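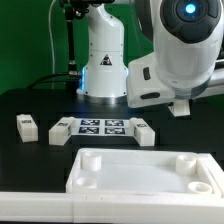
LULHAM COLLEGE
Workplace Layout and Materials
Handout for Unit 3: Blocks, Tags and Trays

Read before Thursday. Bring a pencil, a ruler and whatever is left of your patience from Unit 2.

3.1 What the unit covers

Unit 2 dealt with shelves, on which things stay where they are put until somebody needs the shelf. This unit deals with the small flat surface: the tabletop, the tray, the handful of parts that have to get from one to the other and be found again afterward. If you have ever owned a kitchen drawer you already know most of the failure modes.

We use plain blocks for the exercises. They are dull on purpose. Students in earlier years were given interesting parts and spent the session being interested in them.

3.2 Some terms

Home: the spot where a part belongs when no one is using it. A part has one home. "Somewhere over by the window" is a region.

Pose: position plus which way up. A block standing and the same block lying on its side, in the same spot, are in two different poses. This distinction will feel like hair-splitting until about ten minutes into the first exercise.

Footprint: the area of surface a part covers in a given pose. For a tall block, standing gives you the small footprint and lying gives you the large one. You pay for the small footprint in stability, usually when someone sneezes.

Tag: a printed square pattern that says which part (or which place) this is. We use black and white ones. They can be read by a camera, and also by a person with a lookup sheet and a free afternoon.

Reference sheet: a sheet of paper with tags printed on it, laid on the table. Tags on the blocks tell you about the blocks. Tags on the sheet tell you about the table, provided the sheet hasn't moved. Every year the sheet moves. Tape it down.

3.3 Choosing a surface

White parts on a white table are a fine way to lose white parts. Dark top, light blocks, plain backdrop: that is the whole theory of contrast as far as this unit is concerned, and the people who want more may take the optics course in the Janar building and good luck to them.

A matte top is kinder than a glossy one. Glossy tops reflect the ceiling lights, and a reflection over a tag turns a perfectly good label into a decorative smudge.

3.4 Where to put the tag

A tag goes on a face you expect to see. That sounds too obvious to print, and yet the box of returned blocks from last June contains several with their only tag on the bottom.

Work out the poses first. If a block will ever lie down, the face that ends up on top needs a tag. If it will stand in a tray and be viewed from the front, the front needs one. A block that does both may need more than one tag, and at that point you write down which tag is on which face, in the log, before lunch. After lunch you will remember it confidently and wrong.

Leave a pale margin around the pattern. Do not trim right up to the black to make it look neat.

3.5 The tray
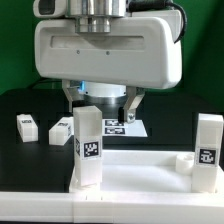

Figure 1. Two tagged blocks upright in the tray, two more lying on the tabletop to the left.

A tray does two jobs. It keeps parts together, and it tells you at a glance whether you have finished. It only does the second job if you have decided beforehand what a full tray looks like, so draw the plan first: one outline per block, pose marked S (standing) or L (lying).

Watch the rim. A raised edge stops things from wandering off and also hides the lower part of anything behind it. A tag set low on the front face can end up peering over the rim like a short person at a parade. Set it higher.

Leave finger room. The commonest layout handed in for this unit packs the blocks so tightly that the only way to get one out is to tip the tray over. Marks are deducted. The same goes for blocks pressed up against the side wall, which look wonderfully tidy and come out in the company of their neighbors.

Fill from the back when you can. Reaching over a standing block to place another one behind it is how most standing blocks become lying blocks.

3.6 Exercise (in pairs)

Sheets are marked out of 100.

Each pair takes 5 blocks and one tray from the Premero cabinet. Set the blocks out on the table lying down, in a row, with gaps. Draw the starting layout. Draw the finished tray. Swap drawings with the next pair and set up theirs, using only what is on the paper.

You have 300 seconds for the setup. Talking to the authors of the drawing is not allowed. Sighing at them is tolerated.

Then compare. For every block, record whether the home matched and whether the pose matched, in separate columns. Pairs who use a single column headed "OK?" will be asked to do it again.

3.7 Putting away

The unit is about putting things where they go, so there is a certain expectation. Blocks back in the cabinet, tags facing out. Reference sheets flat in the folder. A curled sheet is no use to the next group and cannot be ironed (it has been tried).

Reading for next time: the Tarawneh workshop notes, first half, on labeling drawers. Skip the appendix on fonts. You won't want to, but skip it.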